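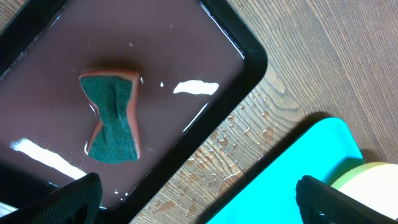

**jarley_parttime:** Does cleanup time after a shift have to be paid if you work for a nonprofit? Small community meal program in Jarley, I'm hourly, part time, 12 hours a week on paper. Shift ends at 7, we get clocked out at 7, then everyone is just kind of expected to stay and finish. Wiping tables, dishes, the green and orange sponge in the black tray with water all over the bottom, that sort of job. Director says it's "part of the mission" and that the grant from Trurkano only covers service hours. I like the place, not trying to make trouble. But it adds up, I figure I'm out 300 dollars by now. Also they had us sign something in June saying we agree to "pitch in as needed". Does that change anything??

Edit - no union, no HR person. Handbook is mostly about parking.
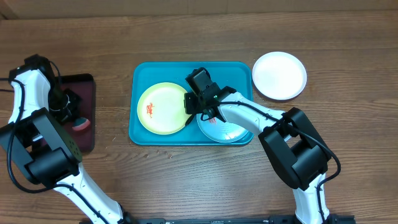
**lesden_nights:** Paid. If you're an hourly employee and they expect the work, it's work. Being a nonprofit doesn't get them out of it, and neither does the grant - that's a budget problem, theirs to fix. I don't think the paper you signed matters much either, you generally can't sign away wages for hours worked. What you want to do tonight is start writing down times. Date, when you got clocked out, when you really left, what you did. Notebook is fine. Keep it at home.

Then send the director a short email. Don't accuse anybody. Something like "I'd like to make sure my cleanup time is going on my timesheet, can you tell me how to record it". Now it's in writing and they have to anser.

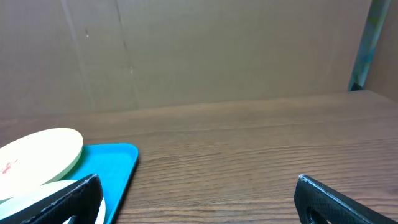
If you hear nothing back, or get the mission speech again, call your state labor office. Free to ask. There's usually a deadline on back pay so dont sit on it for years. And they aren't supposed to punish you for asking, keep the emails in case hours start dropping.

We went thru this at Szűcs House when I was there. Took one email. They moved the clock-out later and I got a check for 700, no hard feelings that I noticed.

**mealprep4ever:** depends on your state I think. could you say you're volunteering for that part? my last place did it that way and it was fine

**lesden_nights:** Careful with that one. Volunteering for the same job you're paid for, same employer, is usually exactly what they look at. Ask the labor office before you agree to it.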